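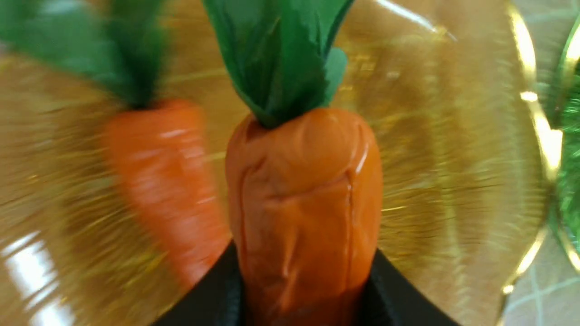
Handling rules for the Tronby benches

The Tarnmont lab's revised practice sheet takes effect Tuesday. Grip force stays capped at 30 percent for anything on glass, and arms move at half speed over a shared table.
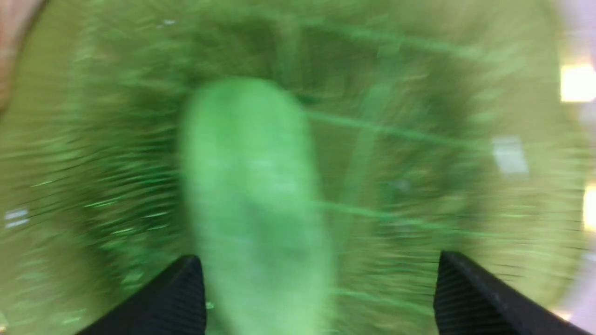 Wrist views now count as safety records. Keep them all, including the smeared ones. A blurred stretch with both fingers still visible, and something pale green between them, can be matched to the joint log — deleted footage can't.

Two-arm work needs one operator per stop button.
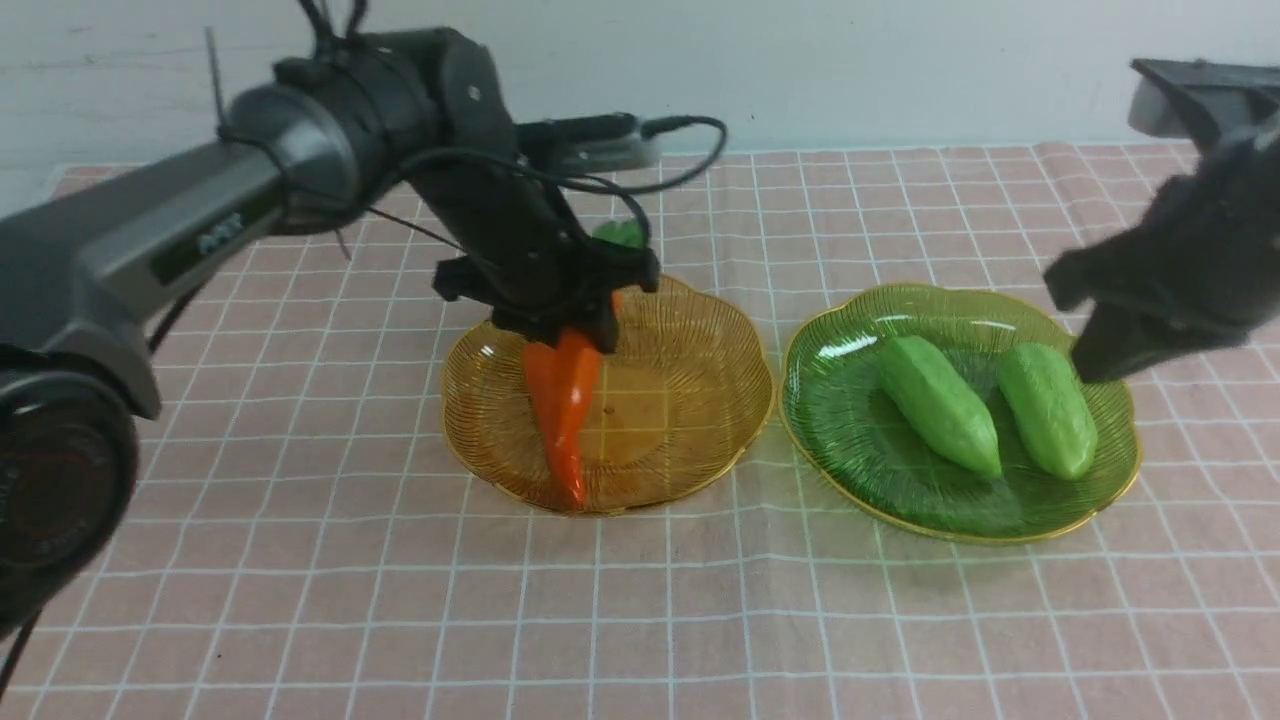
One carrot up, second gripper over the green plate.

Cables must clear the wrist through its full turn. Check before each session and again after 80 cycles.

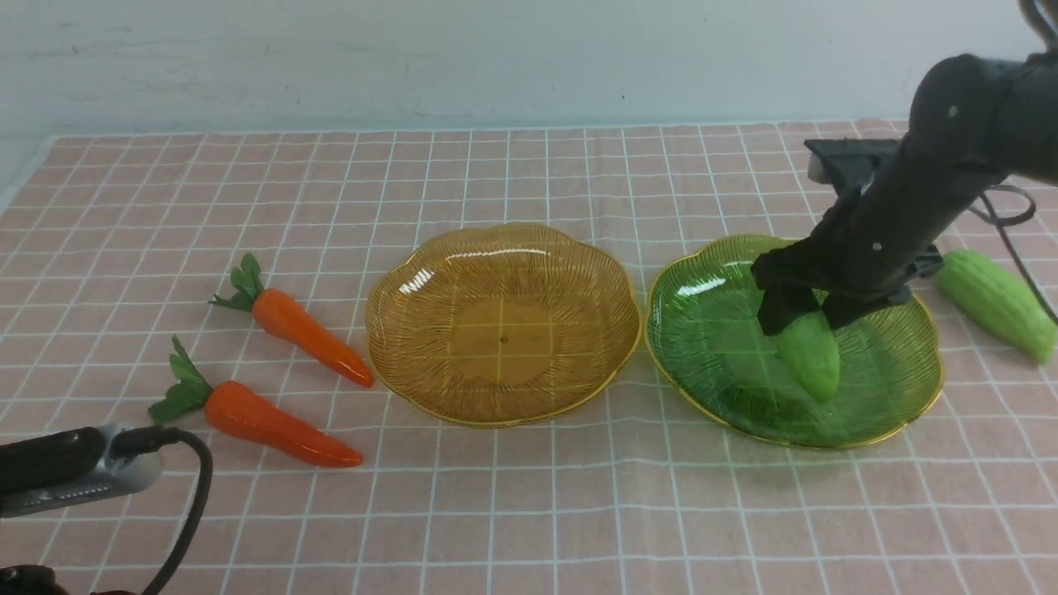
Reporting

Log every drop or plate contact in Saludo the same day. Send questions on the sheet to the Jakia desk.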